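Opening-week walkthrough: the Bekbridge beer garden checklist, with my notes
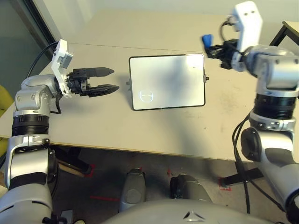

White panel propped up on the table, arms on both sides

I've been running the safety walk at the Bekbridge garden for three seasons now, and every June somebody from another place emails me asking for "the list." So I've typed it up properly this time, with the comments I scribbled on the clipboard as I went. It's for a mid-size outdoor place with a kitchen, a covered bar, a gravel yard and an old indoor room with a lot of timber in it. If you don't have gravel, lucky you, skip that part.

I start at 7 a.m. before deliveries. Karim Bouzid (our head chef) comes around with me for the kitchen half and then disappears, which suits us both.

Key: OK means fine. FIX means do it before we open. WATCH means it passes, but I want to see it again next week.

1. Gate and entrance

Gate opens all the way and stays open on its hook: OK
Gate latch can be worked from inside without a key: OK
Ramp surface, no lifting edges: FIX
Step edge painted and easy to see at dusk: WATCH
Sign with opening hours not hanging into the walkway: OK

Comments: The ramp has a rubber strip down each side and the left one has come up at the bottom. It's a tiny lip, but I caught my own shoe on it and I knew it was there! Magdy Shawky is gluing it tonight and putting a weight on it till morning. The step paint is going patchy again. We used leftover floor paint last year and I would not do that twice.

2. The yard

Gravel raked level, no dips by the drains: FIX
Drain covers seated and not rocking: OK
Benches sound, no loose bolts: FIX (two of them)
Table tops sanded, no splinters: WATCH
Umbrellas locked into their bases: OK
Umbrella bases on flat ground: FIX
String lights above head height the whole way across: OK
Tree branches checked for dead wood: OK

Comments: Gravel wanders. Everyone drags the benches toward the chestnut tree in the afternoon because that's where the shade is, and by the end of a weekend there's a trench. Rake it before you check the umbrella bases or you'll be doing the bases twice (ask me how I found out).

For benches, I sit down hard on both ends and then rock side to side. You look silly, but a loose bolt will squeak at you right away. The two bad ones were over by the herb beds and they've been carried out to the shed with tape across them. Please don't just turn a bad bench to face the wall. Guests turn them back around.

Splinters: run an old nylon stocking over your hand and stroke it along the table. It snags on anything rough. Gumaro Bermúdez taught me that one and I've used it at home ever since.

3. Outdoor bar

Fridge temperatures written down, morning and evening: OK
Gas bottles for the taps chained upright: OK
Gas alarm test button pressed, alarm heard from the yard: OK
Floor mats flat, no curled corners: FIX
Glass washer draining properly: WATCH
Broken glass bin labeled, with a lid: OK
First aid box sealed and stocked: FIX

Comments: The blue bandages had all gone. They always go. I've asked for a second pack to live in the office so we can top up without opening the spare box. The mat by the ice well curls at one corner and I'd like it binned. We've flattened it, taped it and left a beer keg on it overnight, and up it comes again.

The glass washer is slow to empty. Karim thinks it's the filter, I think it's the hose, and we have a coffee riding on it. Either way it gets looked at before the weekend, as a slow drain one day is a wet floor the next.

Our taps come from Rungrueang and they sent a new laminated card with the line cleaning steps on it. Very clear, big letters, hangs on a hook by the cellar door. I've left the old handwritten one in the drawer for sentimental reasons.

4. Kitchen

Extractor filters clean, dated on the chart: OK
Fryer lid and fire blanket both within reach: FIX
Fire blanket pull tabs hanging free: OK
Extinguishers in place, pins in, needle in the green: OK
Gas shutoff clear of clutter: FIX
Knife storage closed at end of shift: OK
Allergen sheet matches the current menu: FIX
Hand sink has soap, towels and hot water: OK
Back door closes by itself: OK

Comments: This is where we argue, in a friendly way. The fire blanket is fine but somebody had put a tower of pretzel trays in front of it. The gas shutoff had a mop bucket parked under it. Neither takes more than a minute to sort out, and we sorted them while I was standing there, but I still write FIX so it shows up if it happens again. If you let yourself write OK because you moved the bucket, you'll never learn that the bucket lives there.

The allergen sheet was last year's. We've got a new mustard on the tables and a different bun for the sausages, so the sheet needs redoing from the labels. Adoración Bustamante is doing it (she's the only one of us who reads the small print for pleasure) and it goes up by the pass AND behind the bar. Bar staff get asked about allergens as often as the servers do, at least in our place.

5. The old room

Both exits open outward, nothing stacked in front: OK
Exit signs lit: FIX (back one)
Emergency lights, full test: OK
Room limit sign up, 50 people: OK
Candles in glass holders only: OK
Dried hops and garlands away from lamps: FIX
Floorboards, no raised nails: WATCH
Wood stove swept, certificate in the folder: OK
Coat hooks not overloaded by the door: OK

Comments: I love this room. It smells of smoke and floor wax and it's where everyone runs when the rain comes in. That is also why I'm strict about the 50. On a stormy evening people will squeeze onto benches and stand along the wall and nobody wants to be the one to say it's full. Pick that person before the shift starts and give them the radio. Brahim Tahiri is ours, and he's so nice about it that people thank him on their way back out to the umbrellas.

The hops look wonderful, I know, but one strand was resting right on a lamp shade. I unhooked it and moved it a hand's width over. Old hops are dry as tinder, so if you put fresh ones up every season, take the old ones down first and don't just layer them! We had a very thick garland before I worked that out.

Back exit sign needs a new tube. Ordered from Trestel, should be here before opening.

For nails, shuffle across in socks. Slowly.

6. Restrooms and play corner

Floors dry, wet floor sign stored where staff can grab it: OK
Accessible restroom cord hanging to the floor, not tied up: FIX
Changing table strap working: OK
Sandpit raked and covered overnight: OK
Swing chains and hooks: WATCH
Fence around play corner, no gaps: OK

Comments: The cord was tied up in a neat little bow. Whoever cleans in there finds it annoying, and I get that, but it has to reach the floor so a person who has fallen can pull it. I untied it and stuck a note on the wall. If your note keeps getting ignored, go and have a chat, it works better than a bigger note.

One swing hook is showing wear. It passes today. I've taken a pencil rubbing of it so I can compare next week, and if it's any thinner the swing comes down.

7. Electrics and sound

Outdoor sockets have covers that snap shut: OK
Trip switch test button pressed: OK
Extension leads off the ground or under a ramp: FIX
Band corner: cables taped, speaker stands wide open: not checked, no band yet
Generator, if hired, away from tables: not needed

Comments: There's one extension lead running along the hedge to the cake fridge and it's been "temporary" since before I started. Magdy has a quote from Fanitz for a proper socket at that end, 300 all in, and I've said yes please. Until then it's clipped along the hedge posts with nothing trailing.

Bands get their own walk an hour before they play. I don't care how many festivals they've done, I still check the stands.

8. Paperwork

Insurance letter in the folder: OK
Staff fire briefing signed by everyone: FIX (4 signatures missing)
Accident book on the shelf, with a pen: OK
Emergency phone list up to date: FIX
Supplier data sheets for cleaning products: OK

Comments: The four missing signatures are all weekend people who haven't had their first shift, so they'll do the briefing on arrival, before they touch a tray. The phone list still had our old plumber on it, and he retired and moved to the coast.

And tie the pen to the accident book.

Money, since people always ask: I put 2000 aside at the start of the season for things this walk turns up. Some years it mostly goes on benches. This year I'd guess the socket, the mats and a batch of new bolts, plus whatever that glass washer wants.

Second walk is next week, same time, for everything marked FIX or WATCH. If you're on the early shift and want to come along, bring a pencil and some thick socks.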